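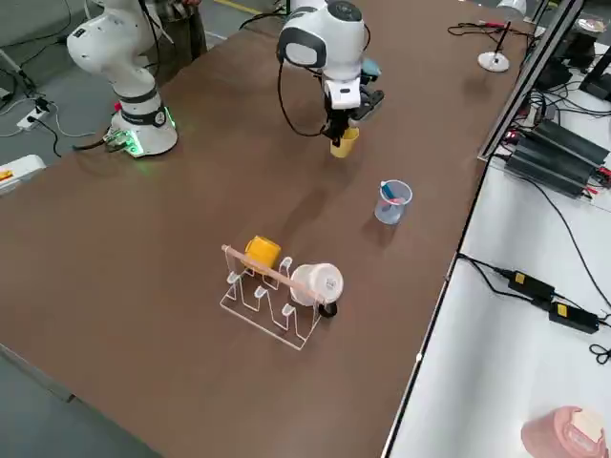 The Dullwood field names map is nearly finished

What a spring it has been for old field names! When we first asked in April whether anyone remembered what their grandparents called the fields round Dullwood, we hoped for enough replies to fill a corner of the noticeboard. We now have 319 names, and they are wonderful. Hungry Piece. Upper and Lower Puddock. Cuckoo Pen (three separate fields, none of them anywhere near each other). Long Tom's Loss, which must have a story behind it, though we have yet to find anyone who knows it.

A lot of them came from the old tithe map, but the ones I love most are the ones that were never written down. Several people told us that the wet field below Kotian Farm was always "the Slop", while the map calls it Brook Mead, and we are going to print both. We have also been sent two different spellings of Gallops Close, each with a firm note saying the other is wrong. Please keep them coming, arguments included.

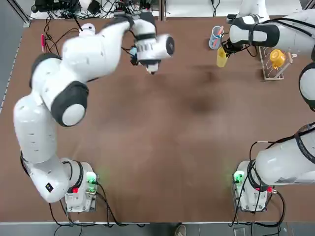
The new map will be drawn by hand on 13 sheets, working from the Tendia road in the north down to the mill. Each sheet overlaps its neighbour by a thumb's width so that the hedges meet up properly, and matching those joins is the fiddly part. A big brown tabletop is just the thing for it, with the middle left open so that two sheets can lie side by side, and the pale paper shows up beautifully against the colour. We are using soft pencil for the hedges first and won't ink anything until the names on both sides of a join have been checked. Sheets 5 and 6 have already been redrawn, as the lane to Madent was straightened at some point and the older boundary runs right through what is now somebody's vegetable patch.

Colours have been the other great talking point. Meadow will be green, plough will be a light brown, and orchards (there were so many more of them than I had realised!) get a warm orange. Water is blue, of course, including the ponds that have been filled in, which will have a dotted edge.

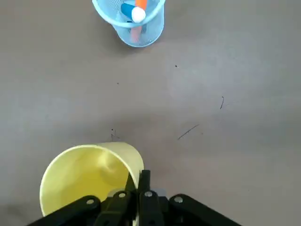 Come and walk the Slop

To celebrate, there will be a walk round the southern fields, 4 miles in all, taking in Hungry Piece, both Puddocks and the Slop itself. Wear boots. There are two stiles and one gate that needs lifting, and dogs are very welcome on leads. We will be back in time for tea.

Still missing

We have nothing at all for the steep ground behind the chapel, or for the small triangle where the Madent and Tendia roads meet. If you ever sledged, picnicked or got stuck in either of them, do tell us what you called it. A slip of paper through the reading room door is fine.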